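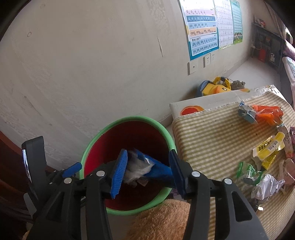

Minutes — Media Watch Group, March meeting

Started at 7:05 p.m. in the upstairs room. Quorum met. Minutes of the previous meeting approved with one correction: the Zokari clip was from the evening panel show, not the morning one.

1. Cable panel coverage of the Tornura aid vote

The monitoring subgroup played back the segment in which a panelist on the Jekovari network said the Tornura aid package was "money set on fire." The host let it go and went to a break. The subgroup had tagged it as a false statement. Several members objected that it is an opinion, however lazy, and that we look foolish when we tag opinions. Tag changed to "unchallenged claim" by a show of hands.

The same panelist said the package had doubled in a year. The subgroup could find no source for that, and neither, apparently, could the network, which has not answered 2 emails. Left open.

2. The Mfaume poll

Mfaume's poll on foreign aid has been quoted on air as proof that the public wants it cut. The sample was 3,155, which sounds solid until you read the question. It asked whether aid should continue "while needs at home go unmet." Members doubted that anyone could learn much from the answers. One member thought the wording was no worse than usual. Others said that was the problem — the usual is poor.

Agreed to post the full question next to any clip that cites the poll. No agreement on whether to call the poll misleading. Deferred.

3. Claimed reach of our newsletter

The draft annual note says the newsletter "reaches 1,000 households." Asked where the number came from, the drafting subgroup said it was the size of the mailing list. A list is a list. It does not show how many people open the thing. Wording changed to "is sent to 1,000 addresses."

4. Proposal to live-post during the Friday debate

The proposal promises instant corrections. Members asked who would check them. The answer was that checking would happen "as we go," which satisfied few people in the room. Motion to live-post failed. Motion to publish a checked summary the next morning carried, 5 opposed.

5. Other business

A request to join the Zokari viewers' coalition was read out. Its letter does not say who pays for it. Reply to ask before anything else is discussed.

Adjourned 8:40 p.m. Open items carried over: the doubling claim, the Mfaume wording, the coalition letter.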